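How do I get a white tabletop clean without wrecking the finish?
Home Help Board > Cleaning and Repairs
Posted 17/09/2020, viewed 1,872 times

Nadiia Nazarenko
I bought a used work table from a neighbor in June. The top is white and flat, and I don't know what it's made of. It has picked up a gray haze where people rest their arms, plus a ring from a coffee mug and a couple of pen lines. Dish soap took off the worst of it but the haze comes back as soon as the top dries. I have a melamine sponge and a bottle of Vatov kitchen spray under the sink and I'm scared to use either one. I'd also like to know if it's worth putting some kind of wax on it afterward. My budget is small and I don't want to sand anything.

Rodel Galang
Haze that comes back when it dries is usually soap left behind. Wipe it again with plain warm water, change the water, wipe once more, and dry it with a cotton towel. Do that before you buy anything.

For the pen, put a little rubbing alcohol on a cloth and try it on the underside or a back corner first. If the cloth picks up white, stop, you have paint and not a hard surface. If nothing comes off, go ahead on the pen lines, then rinse.

I would leave the melamine sponge alone except for the coffee ring. It is a very fine abrasive and on a glossy top it leaves a dull patch you will only see from the side. Look across the surface toward a window and you'll know which kind you have.

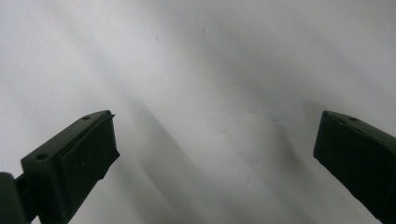
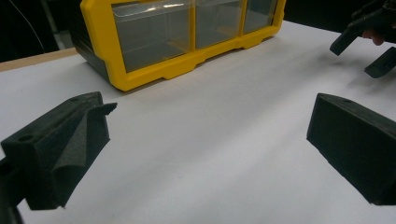
White surface in both; the yellow drawer organizer is in the second one.

No wax. It smears on hard tops and holds dirt. If yours turns out to be painted, that's a different answer, and you should ask again with the result of the corner test.

Also empty your drawer organizers and wash them while you're at it. Pencil dust gets carried back to the top on your hands.

Danylo Polishchuk
just use baking soda, works on everything

Stepan Kravets
Please don't scrub with dry baking soda on a glossy top, same problem as the sponge. A thin paste left on the coffee ring for ten minutes and wiped off with no pressure is okay.

I refinished office tables at Praren for a few years, some 2,000 of them, and most of the "stained" ones only needed the rinse Rodel describes. Check the label on your spray too. If it has bleach in it, keep it off the edges, where it can get into the seam and turn the glue yellow.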